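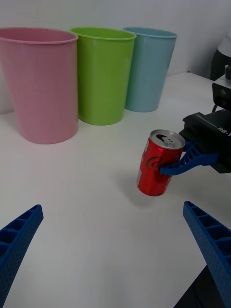

Dernière modification de la page : 31 juillet 2018

Gobelets et canettes : ce qui change à la buvette

La buvette de Favaldale rouvre après les travaux du sol, et plusieurs personnes ont demandé comment s'organiserait la vaisselle cette année. Voici où nous en sommes.

Les gobelets jetables sont terminés. Nous avons acheté 212 gobelets en plastique réutilisables chez Kondik, de plusieurs couleurs, dont le grand modèle rose. Ils remplacent aussi les verres dépareillés qui occupaient l'étagère du bas. Ceux-ci ont été donnés en mars, à l'exception des verres à pied, que Leena Hämäläinen garde pour le repas annuel.

Les couleurs ne correspondent à aucune boisson. La question revient souvent : non, le rose n'est pas réservé au sirop. Chacun prend le gobelet qu'il veut et le garde pour l'après-midi. Dans une même famille, prendre des couleurs différentes évite les échanges entre enfants. Pour les groupes, Orvokki Keskinen peut fournir des étiquettes à nouer, à demander au comptoir.

Pas de consigne pour le moment. Nous en avions discuté au printemps et l'idée a été laissée de côté : il faudrait une caisse à part et de la monnaie en permanence. Si trop de gobelets partent dans les sacs, nous en reparlerons. Un gobelet emporté par erreur peut être rapporté à tout moment, même des semaines plus tard, dans la caisse grise à l'entrée.

Rangement sur la table

Au début du service, les gobelets sont posés debout au fond de la table, contre le mur, et les canettes devant. L'inverse a été essayé et les gobelets tombaient dès que quelqu'un tendait le bras. On ne les empile pas pendant le service : deux gobelets humides emboîtés se séparent mal et sèchent mal. L'empilage se fait le soir, une fois tout sec, par couleur et par taille, jamais plus haut que le bord du casier.

La table blanche se nettoie à l'éponge douce et au savon ordinaire. Merci de ne plus utiliser la poudre, qui a laissé des zones ternes près du robinet. Le sirop renversé s'essuie tout de suite à l'eau tiède. Les ronds de café partent avec un peu de bicarbonate laissé quelques minutes sous un chiffon mouillé.

Lavage

Le lave-vaisselle prend 18 gobelets par panier, programme court, sans pastille complète : une demi-dose suffit. Les gobelets se placent ouverture vers le bas, légèrement inclinés, pour que l'eau ne reste pas dans le creux du fond. Ensuite, égouttage sur les grilles et pas sur les torchons, qui peluchent. Les gobelets fendus ou blanchis au bord vont dans le carton marqué « atelier ». Tyyne Manninen les récupère pour les pinceaux du cours de peinture.

Canettes

Les boissons en canette restent au même prix. La livraison de Lindqvist arrive désormais à Prondmont et c'est Toivo Kallio qui fait le trajet, donc prévenez-le assez tôt quand le stock baisse. La feuille est scotchée à l'intérieur de la porte du réfrigérateur. On inscrit ce qu'on ouvre comme carton, pas ce qu'on vend à l'unité.

Avant d'ouvrir une canette, passer un coup de chiffon propre sur le dessus et autour de la languette. Les cartons sont stockés à la cave et prennent la poussière. Pour les petits, mieux vaut verser dans un gobelet que donner la canette, et ne remplir qu'à moitié.

Les canettes vides se vident complètement dans l'évier avant d'aller dans le bac métal. L'été dernier, les guêpes venaient pour les fonds de soda. Inutile de les rincer longuement ni de les écraser. Laissez la languette en place : la collecte séparée des languettes est arrêtée, et le bocal du comptoir va être retiré. Celui qui ferme le soir sort le bac et remet un sac neuf.

Ce qui manque encore

Il nous faut deux grilles d'égouttage supplémentaires, un couvercle pour le bac métal et des torchons en lin si quelqu'un en a en trop. Nous cherchons également une étagère peu profonde pour le mur du fond, afin de libérer la table les jours d'affluence. Le budget restant pour la buvette est de 149 euros, et l'étagère vue en magasin prendrait presque tout.

Les propositions et les dons de matériel sont à adresser à Ourania Deligiannis, au comptoir ou par un mot dans la boîte de la buvette. Le planning des services d'août est affiché à côté du réfrigérateur ; il reste des cases libres en fin d'après-midi.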